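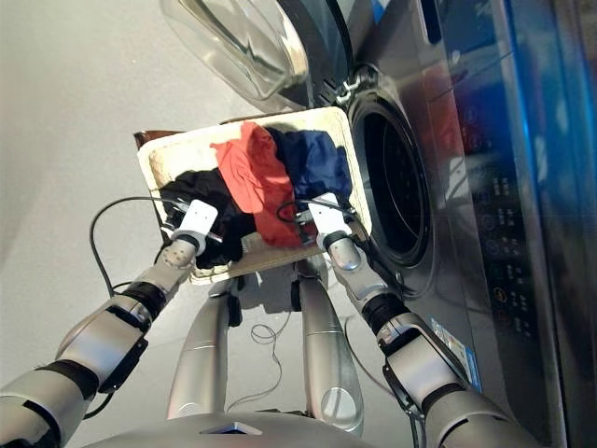

The Short Wash and the Long Bill

My washing machine has 15 programmes and I use two of them. One is the cotton wash at 40, which my mother used and which I therefore use. The other is the quick wash, which I put on when I have left things too late. The remaining 13 have names like "Fresh Care" and "Mixed Plus", and until this spring I had never turned the dial to any of them.

I mention this because I have spent several months reading what the laundry business would like us to believe, and I should admit at the start what sort of customer I am. I am the one they are writing for. I buy the bottle with the leaf on it. I have, in my time, bought the beads.

The trade has two stories to sell at present. The first is that our clothes are in danger and need special handling. The second is that the planet is in danger and needs us to wash cold. Both have something in them. Both also happen to end with me handing over money, and that makes me want to look at them more closely.

Start with the cold wash, as it is the better of the two. Most of the electricity a washing machine uses goes on heating the water, so turning the temperature down saves power. I have no quarrel with that. It is physics, and it was true before anyone put it on a box. What interests me is how the claim swells as it moves from the science to the shelf. "Uses less energy at lower temperatures" becomes "cleans just as well at 20", and then "outstanding results in any wash", and by the time you reach the advert a child has rolled down a hill in white trousers and all is forgiven.

I kept a notebook. From March onwards I wrote down every load: what was in it, what programme it went through, and what the plug-in meter said at the end. My house is a terrace in Gollcombe, with hard water, two adults and a teenager who plays football. By the end I had 109 loads, and I don't pretend it was a proper trial. I had no lab, I had one machine, and the judge of whether a shirt was clean was me, standing by the window.

For ordinary clothes that had been worn for a day at a desk, I could see no difference at all between 20 and 40. They came out smelling of detergent and looking like clothes. That is a real finding, I think, and a slightly embarrassing one, given how long I had been paying to heat the water. Then again, I suspect many of those shirts would have passed my window test after a good rinse and an hour on the line. We wash a lot of things that are not dirty.

For football kit, the cold wash was hopeless. Mud came out well enough. The smell did not, and it came back stronger when the shirt warmed up. Towels were somewhere between. They seemed fine for a few weeks and then took on a stale note that only a hot wash shifted. The machine itself began to smell too, around the rubber seal, and I had to run it empty at 60 to put it right. None of the packets had mentioned adding that to the sums, though my machine's manual did, on a page I had never read.

Now to the programme with the most misleading name of all, the "eco" one. On my machine it takes more than three hours. People assume this must be a mistake, or a trick. I assumed so too, and I was wrong. It heats the water less and makes up for it by turning the drum for longer, and a motor costs very little to run compared with a heater. On my meter it beat the ordinary cotton programme every time I compared the two with a similar load. I had been looking forward to exposing it, and I am sorry to report that it works.

The quick wash came out badly. It isn't dear per cycle, but mine will only take a small load before the clothes at the centre stay more or less as they went in. Two quick washes to get through one basket is no bargain, and the short spin at the end left everything heavier and slower to dry. If you use a tumble dryer, and we do in winter, whatever you have saved on the wash you will hand back in the next room. I now think the spin speed deserves more of our attention than the temperature. It gets almost none, perhaps because you can't sell it in a bottle.

Which brings me to the bottles.

There is a shop on the edge of town, Camacho, that stocks more laundry products than I thought existed. I went in with a pencil and counted 67 on the shelves, not including stain removers. There was detergent for black clothes and for white ones, for wool, for sportswear, for babies, for denim. There was a thing called Foreo Fabric Rescue, which the label told me would "revive the fibres", and which cost more than the T-shirt I was thinking of reviving.

I bought it. I bought a dark-clothes liquid from Priko as well, and I used each of them for a month. I had two pairs of black trousers, bought on the same day, and I washed one pair with the special liquid and the other with the cheapest non-bio the supermarket had. Both went in inside out, both at 30. After ten washes I showed them to four people without saying which was which. Two chose one pair as the blacker, one chose the other, and one asked if she could go home.

You may say that ten washes is too few, and you may be right. My point is that the packet promised I would notice. I have come to distrust any product whose benefit can only be seen next to a pair of trousers you haven't got.

As for reviving the fibres, a cotton fibre is not asleep. Some of these products contain enzymes that nibble away the fuzz on the surface, so that the cloth looks smoother and the colour brighter. That's clever and it can work. It is also, if you think about it, removing a small amount of the garment. "Shaves your jumper" would be a fairer thing to print, though I can see why it lost out.

Softener I gave up in week one, and I have not missed it. The towels are rougher. They also dry you, as towels should. My family complained for a fortnight and then stopped.

Sorting is the one habit where I expected to find nonsense and found mostly sense. I had read several cheerful articles saying that modern dyes have made it needless. So I put a new red cotton top in with some pale tea towels, at 40, and I now own pink tea towels. Old clothes that have been washed many times do seem safe together. New red, new navy and new black I would keep away from anything you care about for the first few goes. Colour-catching sheets did pick up some dye when I tried them. So did an old white flannel, which I already owned.

How much does any of this matter in money? Less than the leaflets suggest. Switching most of our loads to the eco programme will save us a sum that I would be glad to find in a coat, and no more. Giving up softener, beads, special liquids and the rescue potion saves a good deal more than that. And the biggest saving of all came from something dull: I stopped washing jeans after every wear, and jumpers after every second one. Over the months we ran seven fewer loads a month than we had before, going by the old machine log, and not one person has moved away from me on the bus.

I am told the next generation of machines will weigh the load, sense the dirt, measure out its own detergent and send a message to my phone when it has finished. One I looked at was £1,392. It may be very good. But mine plays a small tune when it has finished, I can hear it from the kitchen, and I still leave the wet clothes in there until bedtime.

Comments (4)

hardwaterhilda
Agree about softener but you should have said more about limescale. Here we get through twice the powder the box says and it still comes out grey. Would like to see the trousers test done again with soft water.

Nettle_and_Dock
Three hours for an eco wash is all very well if you live in a house. In a flat with thin floors the neighbours get three hours of it too. I'll stick with the 40.

R.P.
I worked in a hotel laundry for years. Overloading ruins more washing than any temperature does. Leave a hand's width at the top of the drum. Also clean your filter, I bet you didn't.

pegbag
What make is the meter please?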